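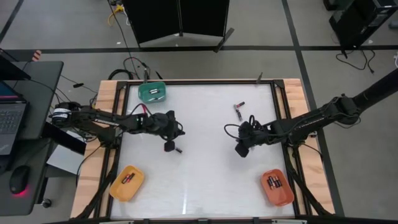 Sorting household batteries goes much more smoothly when you settle on your trays before you pick up a single cell, so please read this section through once before you empty the junk drawer onto the table. The Usik sorting set works with shallow, open trays in colors you can tell apart at a glance, and a plain pale surface underneath them makes a dark little battery far easier to find. With the teal-green basket at the upper left, the yellow-orange tray at the lower left and the orange-red one at the lower right, the middle of the white top stays open for the batteries that haven't found a home yet. You are welcome to choose a different arrangement, of course, but do keep it the same from one session to the next.

Setting out and first sort

1. Wipe the tabletop with a dry cloth and let any damp spots dry completely.

2. Set out your trays and decide what each one is for. Our own habit is teal for batteries you haven't tested, yellow for the ones that are still good, and orange for the ones going to recycling.

3. Lay the loose batteries on their sides in the open middle, a few at a time. It's tempting to tip out the whole bag – we've all done it – but they roll, and you will be on your knees looking under the radiator.

Note: If your table slopes even a little, slide a folded dish towel along the low side.
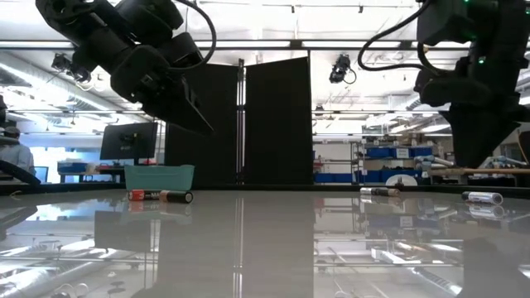

4. Pick up each battery by its middle and look at both ends. Crusty white powder, a bulge or a sticky feel means it should not be tested at all.

5. Place the sound ones in the Zidard tester, matching the plus and minus signs, and wait 4 seconds for the needle to settle.

6. Move each battery to its tray as soon as you've read the result. Putting down a tested one "just for a moment" is how you end up testing everything twice.

Caution: Never sort coin cells or 9-volt batteries in with the others. Cover their contacts with tape and keep them in a separate container, well out of reach of children and pets.

Caution: Wear gloves to handle a leaking battery, and wash your hands afterward even so.
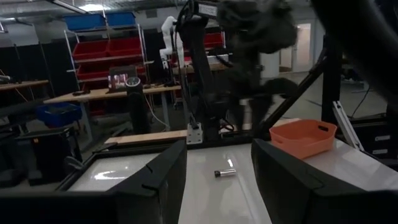
Can I mix brands in the same tray?

For storage and recycling, mixed brands are fine as long as the batteries are the same size and type. When you load a flashlight or a radio, though, use a matched set of the same brand and age.

7. When the middle of the table is clear, write the month on a slip of paper, February for instance, and tuck it into the tray of good ones.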